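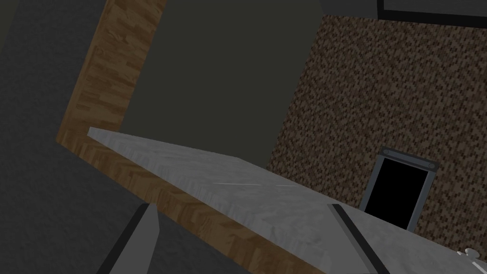

Grey marble worktop over a wooden front edge. Guarantees on kitchen surfaces are the subject of a new Drorkby report.

PRESS RELEASE
2/9/25
4 min read

"Lifetime" kitchen guarantees: whose lifetime, asks Drorkby

Plemden advice service Drorkby today publishes Read The Back Page, a report on the guarantees sold with fitted kitchens. Our researchers read 483 of them from start to finish, small print included, and came away less than reassured.

The word "lifetime" appears on showroom walls, in brochures and on the front of a good many glossy folders. We set out to learn what it means. In most of the paperwork we read, it means the life of the product, which is a polite way of saying that the guarantee lasts until the thing stops working. A few define it as the time the first buyer lives at the address. Some do not define it at all, and when we rang to ask, the person on the phone usually offered to call back.

"I have been told by a salesman, with a straight face, that a lifetime guarantee runs for ten years," said Piyumi Bandara, who wrote the report. "I asked him what had died. He said it was the industry standard. I have looked for this standard and I can't find it."

Where a number of years is given, it tends to be a generous one. Thirty years is popular. We would be more impressed if the firms offering 30 years had been trading for longer than the guarantee they were handing out. We asked several how they had arrived at the figure and were sent the brochure again.

Then there are the conditions. One guarantee requires the buyer to register within 28 days of fitting, using a form which the fitter is supposed to leave behind. Another asks for proof that the surface has been cleaned with the maker's own cleaner, by which it means receipts. We wonder how many households in Plemden keep a file of receipts for spray cleaner going back to the day the kitchen went in. We doubt the people who wrote the condition do.

Accept cookies to improve your experience on this site. Manage settings | Accept all

Heat damage is commonly left out, as is damage from water "left standing". So are chips, scratches, knocks, fading in sunlight and anything put down to "normal domestic use". It is hard to say what is left. A worktop that nobody cooks on, in a room with the blinds down, would seem to be well protected.
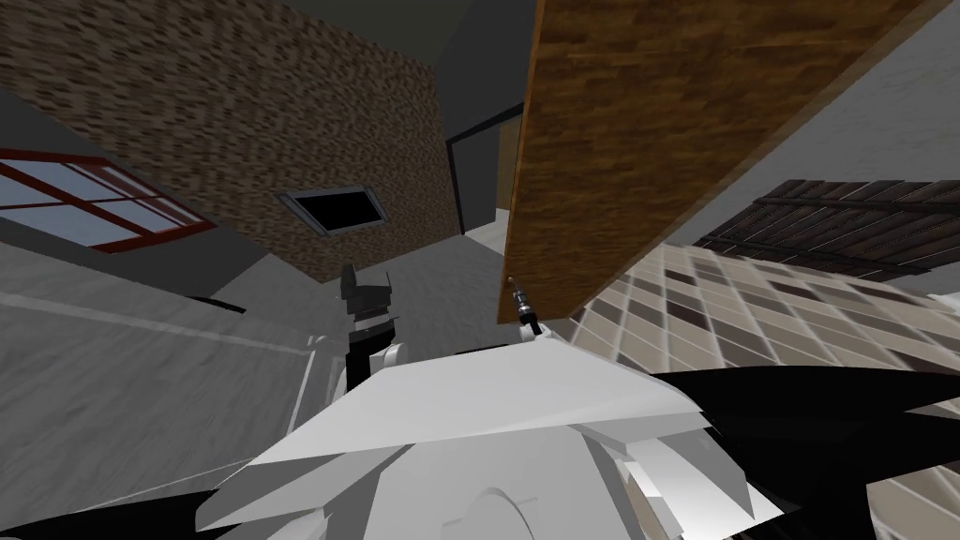

Joints deserve a section of their own, and in the report they get one. Many guarantees cover the panel and say nothing of the place where one panel meets the next, although that is where complaints to our advice line so often begin. Pale finishes make the point plainly. On the white body in the picture, thin grey lines mark the seams between the separate plates, and it is easy to see how a promise could cover every plate and none of the lines. Buyers who have been told that a white kitchen will look "seamless" should ask the seller to put that word in writing. We asked, and it turned into "near-seamless" by email and had gone completely by the time the contract arrived.

Lakmal Liyanage, from Plemden, is one of the buyers who spoke to us for the report. He paid nearly £3000 for new worktops, fitted in December, and says he was given a lifetime guarantee on the day.

"When the edge began to lift I rang the shop and they told me to ring the maker," he said. "The maker said it was the fitting. The fitter said it was the board. I've still got the guarantee, it's in the drawer. It has a lovely gold sticker on it."

We put Mr Liyanage's case to all three. Only the fitter replied, and he repeated that it was the board.

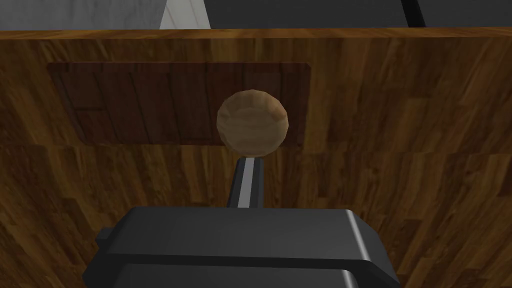

Cabinets fare little better. Doors and drawer fronts are often guaranteed separately from the box they hang on, for a different length of time, by a different company. Hinges and runners may come under a third set of terms. A buyer who has paid one price to one shop can end up holding several guarantees, each of which blames the others. Wood finishes bring an extra clause, found again and again, that changes in colour are "a natural feature". Perhaps they are. The same clause was also used, word for word, in the guarantee for a plastic-coated door.

Trade consultant Jörg Thiele, of Gamage, was shown an early copy of the report and thinks we are being unfair. "Most kitchens last very well and most customers never need to claim," he said. "A guarantee has to have limits or no firm could afford to give one."

We agree that it has to have limits. Our objection is to printing the promise in large letters on the front and the limits in small ones on the back. As for customers who never claim, we would like to know how many tried. We asked Gamage for its figures on refused claims and were told they are not collected in that form.

Nor are we convinced by Nonura, the badge scheme that some showrooms now display in the window. Its members promise "clear and fair" guarantees. We read the scheme rules and could find nothing to say who checks, how often, or what happens to a member whose guarantee is neither clear nor fair. Nonura says these details will follow.

Drorkby is asking kitchen sellers to state the length of a guarantee in years, to name the one company that will deal with a claim, and to hand over the full terms before taking a deposit. We don't expect a rush. Until then our advice to buyers is dull: ask for the terms, take them home, and read the exclusions first. If the seller won't let you have them until you have paid, go somewhere else.

Read The Back Page is free from the Drorkby office in Plemden. Paper copies can be posted on request.

Press contact: Clem Rewi, Drorkby, Plemden. Piyumi Bandara is available for interview. Please ask for the press desk, as the advice line is for the public.

Sign up to our newsletter
28 shares | 0 comments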